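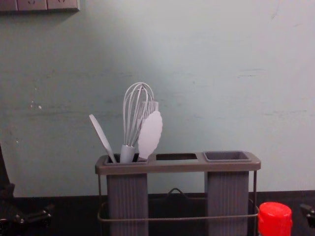

Demonstration gathering (robot learning)
4 min read

Demonstration gathering is the job of collecting examples that a robot can learn from. A person makes the robot do a task, the machine records what its joints and cameras went through, and the recording goes into a pile with all the others. One recording is usually called an episode. I've been doing this at Aner for a while now, so this entry leans on what I know best, which is two arms on a countertop and a lot of kitchen stuff.

How it's done

The most common way is teleoperation - you hold a pair of leader arms, and the follower arms on the counter copy you. It feels like eating with very long chopsticks for the first hour or so, and then your hands kind of get it! (Nimal Herath learned on video game controllers and still prefers them.) Other people push the arms around by hand, or skip the robot and record human hands. I've only dabbled in those.

An episode on our setup lasts up to 60 seconds. If I fumble a grasp and recover, I keep it, and I add a note. If I bump the counter and everything slides, I throw it out. Rokeya Howlader keeps more of her fumbles than I do and we've never settled that one.

Choosing objects

Kitchen utensils are great for this. A whisk is springy and mostly air, a spatula is flat and likes to slip sideways in the fingers, and when they stand together in one compartment the gripper has to get in between them without dragging the neighbors out. Small things like a bottle cap ask for a different approach altogether, low and slow over the counter.

Variety matters a lot. We move the holder between episodes, turn it, swap what's in it, and change who is driving. Nazma Wanigasekara approaches everything from the left, and a model trained only on her would too.

How many examples?

It depends on the task, and anyone's number is a guess. For the Prunden set we went for 1000 episodes across 13 tasks. Simple pick-and-place did fine with its share, but putting a whisk back into a crowded compartment needed more, so we went back in January and recorded another batch.

Labels

Each episode gets a short sentence, such as "take out the spatula." Kheri Lukumay writes ours in several wordings so the model doesn't get stuck on one.

See also: teleoperation, imitation learning, grasping

3 comments · 11 shares
Contact · Copyright Aner · Back to top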